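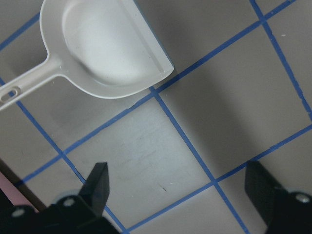 Housekeeping and slip hazards, Fevaddale workshop, walked 25 Aug 2026 by Dale Poirier with Osaze Danladi. The form wants a yes or no in every box and I have never thought much of that, so read the comments before you read the boxes. Item one asks whether cleaning tools are "available and stored." Available, yes. The white dustpan was lying flat on the blue-taped grid, and it has a perfectly good hanging hole in the handle, so I can't tick stored.

1. Cleaning tools available and stored: PARTLY
See above. Hooks were promised in March. I would like to see hooks.

2. Walkways clear: YES
Clear on the day, with notice of the visit given. I'd put more faith in a walk that wasn't announced.

3. Exits unlocked and signed: YES
Osaze pushed both doors. The sign over the rear one is faded but can be read from the stairs.

4. Extinguishers in date: NO
The Rakton unit by the stairs has no tag at all. I was told it was serviced. Show me the tag.

5. Waste bagged and removed daily: NOT SHOWN
The log has the same initials in the same pen all the way down the page. Maybe one person does it every day at the same minute. I doubt it.
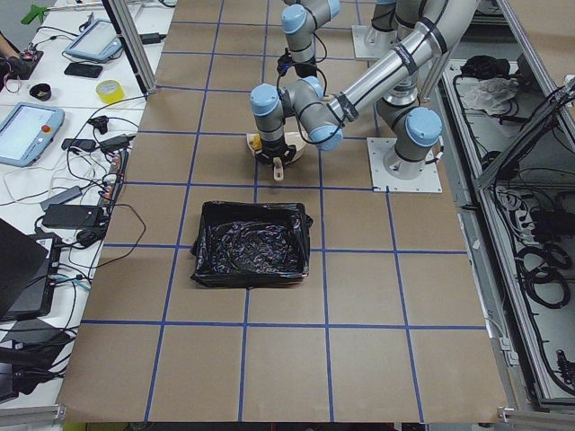
What I'd accept is a log with times in it, filled in by whoever carries the bag out. Osaze thinks I'm being hard on them. He may be right, but the box stays as it is.

6. Floor tape firmly stuck down: NOT RATED
The form gives no test for this. Pressing it with a shoe, as the Brirnton guide suggests, tells you about the shoe.

7. First aid box stocked: NO
Burn dressings missing. Plenty of finger bandages. The list inside the lid says 20 items and doesn't name them.

8. Staff know who to call: YES
Three asked, three right answers.

Open items: 1, 4, 5, 7. Replies to Dale, in writing. "In hand" won't close anything.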